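Shopping for arms: the gallery
Posted March 25, 2026 by Elias Hattar

People keep asking me what we bought, what it cost, and whether they should buy the same thing, so I'm putting it all on one page with the captions doing most of the work. There are four of us at Stuvo and we do small pick-and-place demos for produce packers and gift shops, and this is our second round of equipment buying. The first round was, um, educational! I spent most of it on things with impressive brochures and then had nothing left for cables.

This time Rosalinda Manalastas made the spreadsheet and I was allowed to look at it (kidding, mostly). She set up a main pot for the booth and the arms and a separate $3000 for everything that touches the fruit, meaning grippers, fingertips, spare fingertips, dishes, baskets, and the fruit itself. I argued that the second pot was too big. I have since apologized.

We got quotes from two places. Volulon came back in 10 days with a single number for the whole booth, arms included, and no breakdown. Tedovora took 19 days but sent every line separately, right down to the brackets, and let us cross things off. We crossed off plenty! The fancy lighting went, and so did a touch panel I still think about sometimes. If you're planning your own purchase, ask for the line-by-line version even if it makes you wait, and ask early, while you can still change your mind about the frame size.
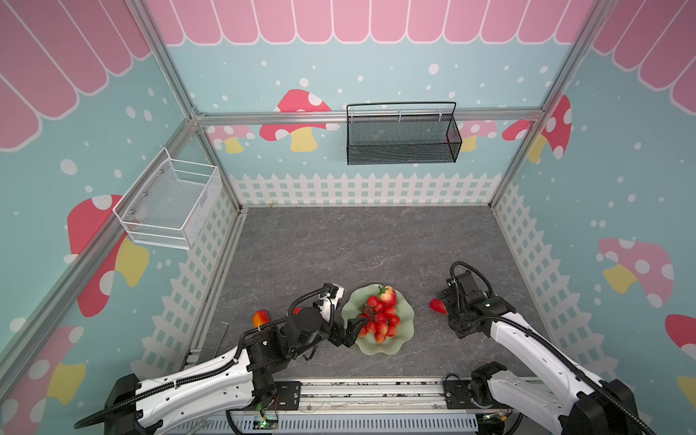 Strawberry duty: one gripper at the pile on the green plate, the other by the loose berry.

So, two arms. We went back and forth on this for ages. Shiyu Li wanted one better arm with more reach, and I wanted two simpler ones so we could work both sides of a plate, and I won because the quote for a pair left us $1000 for spares. Ask me again next year. The thing I didn't budget for was how much sleeving and cable you end up routing when there are two of everything. Double it in your plan, then go have a coffee and come back and look at the number again.

The aluminum extrusion was the easiest yes on the list. You can hang stuff off it, move the stuff, decide you hated where the stuff was, and move it again. The black mesh basket hangs from the back beam, and the white wire one went on the left wall with small screws. I'd buy extra brackets up front, though. We placed a second order for brackets and paid shipping twice, and Rosalinda has it highlighted in yellow.

The mushrooms and the picket fence! Yes, they were in the budget, under "wall finish." Anca Olteanu picked them, along with the pink awning trim and the light blue with the white dots, and she got the whole lot for less than the plain panels I'd been pricing. A lot of our visitors are shop owners and they walk right up to this booth, which they never did with the old gray one. I'd put wall finish on your list as its own line so it doesn't get eaten by something boring.

Fake fruit is a real line item, too. Artificial strawberries are small and they come in bunches, and you'll want more than you think, plus a few bigger shapes so the grippers get some variety. We buy ours from a little shop called Vũ that mostly sells window displays. The glass plate with the wavy rim is from Anca's favorite thrift store and cost next to nothing, so please don't email me for a part number. (Two people already have.)

What's next on the list, in the order I'd like it and not the order I'll get it:

Softer fingertips. We have black grippers on both arms and I like them a lot, but I want a few sets of pads to swap in for delicate stuff.

A cover for the little green circuit board by the left arm. Cheap, boring, should have been in round one.

A second floor panel. The gray marble pattern looks lovely and I'd like one in reserve before the supplier stops making it.

Training time for Valentin Lazăr, who joined us in March and is already better at the teaching side than I am. We never budget for hours and then we're surprised by hours. Put hours in your spreadsheet!

Shiyu is also lobbying for a rolling cart so the whole booth can travel. I've asked for a quote, line by line this time, and I'll add it to the page when it shows up. If you've bought a cart that can take a frame like this and didn't hate it, leave me a comment with what you paid and how long it took to arrive.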